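20 Aug 2019
Reading time: 5 min

Equipment budget, second pass. The first version had everything under one heading and was sent back, fairly. I have split it into capital, spares and consumables, and the totals now agree with the cover sheet.

Capital is two hand-held grippers. The quote from Vandorow came in overnight. It covers the complete unit with finger pads fitted, but the case is a separate line and freight is separate again. Galtness quoted on the same specification and included the case. With freight added to both, Galtness is dearer by 14 per cent. Their lead time is shorter, and they will sell linkage arms and pivot pins as individual parts. Vandorow sells only the whole finger assembly. If a pin wears, the whole assembly has to be bought, which takes back a good part of the difference over a year. I have asked Vandorow to confirm that in writing before it goes into the comparison table.

Did not get to the arm. The Olar arm stays in the plan as a provisional item with no amount against it. Its flange pattern does not match either gripper and the adaptor plate has not been priced. I would sooner leave the cell blank than put in a figure I would have to defend.

Consumables were the weakest part of the first pass. Finger pads had been entered as a single item with the gripper, as though they lasted as long as the housing. They don't. The rubber is replaced as a set, and I have put in five sets. Cleaning materials were missing altogether: lint-free cloths, a soft brush, isopropyl. The round housings pick up dust and hair in domestic rooms, particularly along the join with the ribbed body. Added a line for each, plus a small tub with a lid so the brush can be found again.

The snack packing task sets most of the requirements, so I worked from that in the afternoon. Wrapped biscuits and foil packets, a box with its lid open, a cloth on the table. Foil creases under the pads and clear film is slippery, and the two want different pad surfaces if the supplier offers a choice. Galtness does, at the same price. Vandorow has not answered.
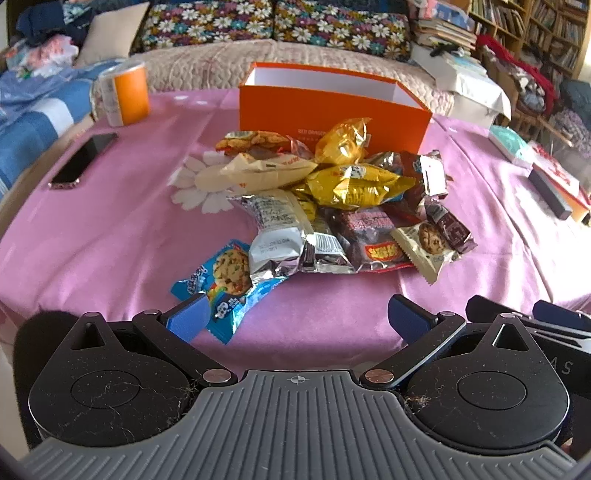

Snack pile on the table, then the box.
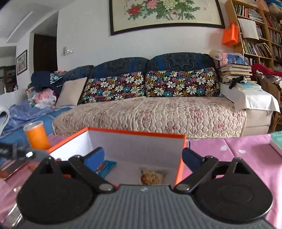
Itsuki Fujimoto read the draft before tea and replied that the spares line was still too thin. The point was that a spare pad set is no use when the fault is in the linkage, and that with both grippers in daily service one bent arm halves the output until the part clears customs. The suggestion was to drop one case, keep a full linkage kit on the shelf, and ask Murakami whether they stock the pins locally in a plain stainless version.

I have accepted the linkage kit. I have not dropped the case. The units travel by car and the arms are the part that sticks out. Sent the pin question to Murakami with the drawing attached, dimensions in millimetres, tolerance marked where I could read it. The drawing is a photocopy of a photocopy and one of the diameters could be a 3 or an 8, so I measured it with the callipers and wrote the reading in the margin.

Revised position at close:
Capital: two grippers, Galtness preferred, Vandorow held open until they answer on parts.
Spares: linkage kit, pivot pins subject to Murakami.
Consumables: pad sets, cleaning materials, replacement snacks.

The snacks caused a query from accounts, who wanted them under catering. They are test items. Wrappers get scuffed and the seams split with handling, and a packet with a split seam is no longer the same object to grip. I have called them "packaged test articles" and moved on.

Order has to be placed in time for delivery in October. Galtness will hold their price until the end of the quarter. Tomorrow: adaptor plate for the Olar flange, and find out who signs for freight.

Related entries
Finger pad hardness, notes from the supplier call
What the freight quote left out
Olar flange, first measurements
Storing grippers between sessions

Contact | Copyright 2019, all rights reserved | Back to top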